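Keno and Bingo Rooms at Kioko: Frequently Asked Questions

Updated October 2022

We collected the questions which players send to us most often. If your question is not on the list, please write to the support desk from the Contact page. Answers about payments are on a separate page.

What is the difference between keno and bingo?

In bingo you receive a card with numbers already printed on it, and you compete with other players in the same room. In keno you choose the numbers by yourself and you play only against the paytable. For this reason a keno round does not need other players, and it can start as soon as you press Play.

How many numbers should I pick in keno?

You can mark from one to ten numbers. Beginners usually feel comfortable with 5 numbers. The paytable changes with every number you add, so please read it again after each change. 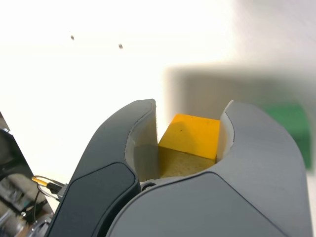 Please also remember that the numbers from the last draw have no influence on the next draw. A number which was not drawn for a long time is not "due." We show the list of past draws only for players who like to keep records.

Which bingo rooms are open now?

There are two rooms. Plitton is the 75-ball room and it is open all day. Skerholm is the 90-ball room, and there you can win for one line, for two lines and for the full house. The schedule of Skerholm is shown in the lobby in your local time.

How many cards can I buy for one bingo game?

The limit is 36 cards for one player in one game. Most players buy much fewer. If you turn on the automatic marking, the system marks all your cards for you, also when your internet connection is lost in the middle of the game. 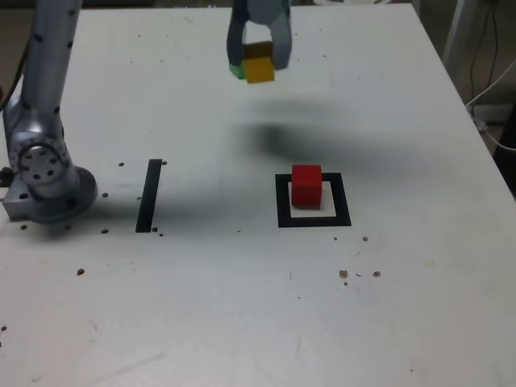 Robot arm and gripper at a white table.

What happens if two players call bingo at the same time?

The prize is divided equally between them. It does not matter who has the faster connection, because the system looks only at which ball completed the card. If the sum cannot be divided exactly, it is rounded up to the next cent for each winner.

What is the Pemanside jackpot?

It is the shared jackpot of both bingo rooms. A small part of each card price goes into it. To win, you must complete the full card within the number of balls shown at the top of the room. The jackpot started again in January from 2444 credits. The highest amount paid after this was 3485 credits.
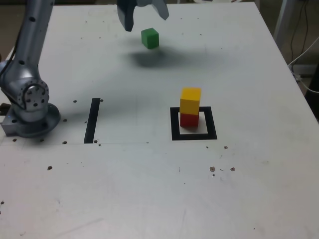

If the jackpot is not won in a game, it stays in the rooms and continues to grow. Free cards from promotions take part in the normal prizes but they do not take part in the jackpot.

Can I play without money?

Yes. In the lobby choose Practice. Practice credits cannot be changed into real credits, and the results are not saved in your history.

How do I set a limit for myself?

Open My Account and choose Limits. You can set a limit for one day, one week or one month. A lower limit works immediately. A higher limit works only after a waiting time of 24 hours, and you must confirm it again. If playing is no longer a pleasure for you, please use the Take a Break button on the same page.

Comments from players

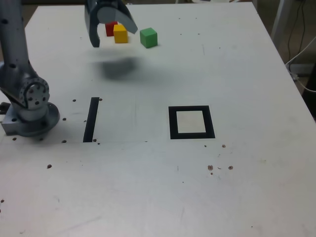
Is the automatic marking also working in Practice? I tried it in the 90-ball room and I had to mark the second line by hand. Maybe I missed a setting somewhere.

Reply from support: In Practice it is turned off at the start. Please open the small menu next to your cards and turn it on before the first ball.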